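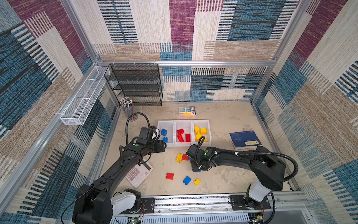 Cutting long robot demonstrations into short labeled segments is the dullest part of training a sorting policy, and the part most likely to decide how well it sorts. Our policies used to train on whole episodes, each tagged with one cheerful sentence along the lines of "sort the blocks by color." A sentence like that covers a lot of ground. Take a moment with one arm over by the bin and the other holding a blue block in front of it, while red and yellow ones wait on the floor: the whole-episode label has no opinion on which arm matters or what comes next. Segment labels do. The steps below are how we make them in Stumus, our annotation tool, and how we get them into Altano, our training code, with most of our tempers intact.

Last updated 2021-03-29

Before you start

You need a set of teleoperated episodes with synchronized video from the fixed camera and both wrists, plus the joint logs. We used 70 episodes. You also need the gripper opening as its own channel. If your logger buries it in the joint vector, dig it out now. You will want it at every step from here on.

Step 1. Let the gripper propose the cuts

Open an episode in Stumus and run Propose on each arm separately. It marks a cut wherever the gripper opening changes direction and stays changed for at least 5 samples. Shorter than that and you are segmenting the operator's coffee intake.

Do not merge the two arms at this stage. They rarely finish anything at the same time, and a shared cut will slice one arm's reach in half to suit the other.

Step 2. Fix the cuts from the wrist view

Propose is good at finding closures and bad at knowing what they were for. Fingers close on a block, or on the air next to a block, and the opening channel looks much the same until the very end. Step through each proposed grasp in the wrist video. Move the start of the segment to the first sample where the arm is clearly headed for one target, and leave it alone if you can't tell.

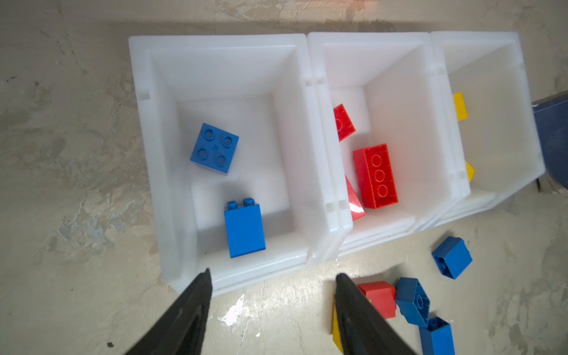 Balska Lab Notes, Issue 5

Open fingers over a clear patch of floor, with blocks off to one side and the bins ahead, are the classic argument starter. The arm may be approaching or leaving. One sample won't tell you, so scrub both ways and look at the wrist path. If it is still undecided, label the stretch "transit" and get on with your life. We lost most of a week in May trying to do better than "transit" and have nothing to show for it but a long chat thread.

Step 3. Write the label

Use one verb, one color, one destination. "Pick blue." "Place blue, blue compartment." Leave out adjectives, and leave out left and right unless you mean the arm. Left of what, seen from which camera, is a question with three answers and we have trained on all of them.

Label what the arm did, including the mistakes. A dropped block is "drop red," and it goes in. Our first pass deleted the drops, and the resulting policy treated a block it had fumbled as if it had ceased to exist.

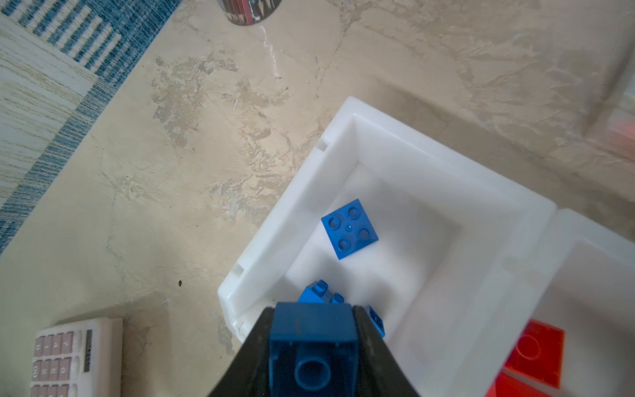
Place segments need one extra rule. End them when the fingers have opened and the wrist has started to back off, and no earlier. If you end on the opening itself, the policy learns to let go and then hover there, admiring its work. Keep the retreat short, though, or it bleeds into the next transit.

Step 4. Export and check

Export from Stumus with per-arm tracks on. Our set came out at 1563 segments. Then run the Altano checker, which complains about:

overlapping segments on the same arm
a place with no pick before it
any label it has never seen (usually "yelow")

Fix the first two by hand. The third has a bulk rename.

Step 5. Train

Sample by segment, not by episode, or the long episodes will run the show. Warm up for 2000 steps with transit segments switched off, then bring them back at half weight. We tried full weight. The arms became very good at moving around.

What we got

Compared with whole-episode labels, the segment version made fewer wrong-color placements and recovered from drops more often. It is no better with blocks wedged up against each other, where both versions poke at the pair and hope. The Ó Ceallaigh split, which holds out entire block layouts, is the harder test and the one to report. Results on the random split look lovely and should be kept for birthdays.

Known problems

Stumus forgets unsaved cuts when you switch arms. Save first.
Handovers between the arms need two labels and currently get one.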